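Back home from the Ladier summer gathering and my voice is gone, so you're getting this in posts. It was three days of talks on property rights, local self-government and small trade, with more coffee than any doctor would approve of. A thread, probably too long, you know me by now.

**1/** First, the venue. Ladier usually meets in a hotel in Flendimham, but this June they moved us out to Brerodville, to an old grain exchange with terrible acoustics and wonderful windows. I was skeptical right up until I walked in. Consider me converted (on the windows, at least).

**2/** The opening lecture was by Xiaoqing Yuan, on how market towns wrote their own commercial rules long before any parliament got interested. She had gone through 136 town charters for it, and she talked about them the way other people talk about their cousins. I could have listened for another hour – and thanks to a very generous chair, I nearly did!

**3/** What stayed with me was her point that most of those rules were boring. Who sweeps the square, who checks the scales, what happens when a seller doesn't show up. She thinks people like us spend too much time on the grand declarations and too little on the scales, and I've been chewing on that ever since.

**4/** I don't agree with all of it, mind you. I asked her whether the same charters kept outsiders from trading at all, and she said yes, plenty of them did, and that she has a whole chapter on it coming. It was a friendly answer to a slightly grumpy question, and we carried on with it in the lunch line.

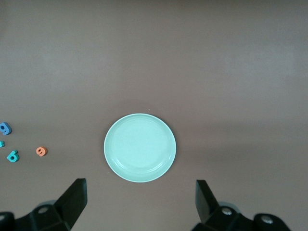

Mint green plate, brown table.

**5/** Friday afternoon was the student session, which is always my favorite part. There were 9 short papers, and the one from the Yaman reading circle on occupational licensing for barbers had the whole room laughing and then, a minute later, pretty angry. If you teach, please send your students next time. They get a real hearing and the older folks behave themselves (mostly).

**6/** The panel on school choice was weaker, I have to say. All 4 speakers agreed with each other, very politely, for an hour and a half. I'd have loved to hear from one stubborn district superintendent up there. I put that on my feedback form, in tiny handwriting, because I ran out of lines.

**7/** A bit of news for those who asked: the essay fund will give travel grants of up to $700 next year, and you don't need to be enrolled anywhere to apply. Write to the Ladier office and ask for the short form. The long form is for groups.

**8/** My train reading was Yuan's earlier pamphlet on tolls and bridges, now full of my pencil marks. Happy to lend it out once I'm done, just message me with your address – and do mail it back, please, I'm still missing two books from last summer.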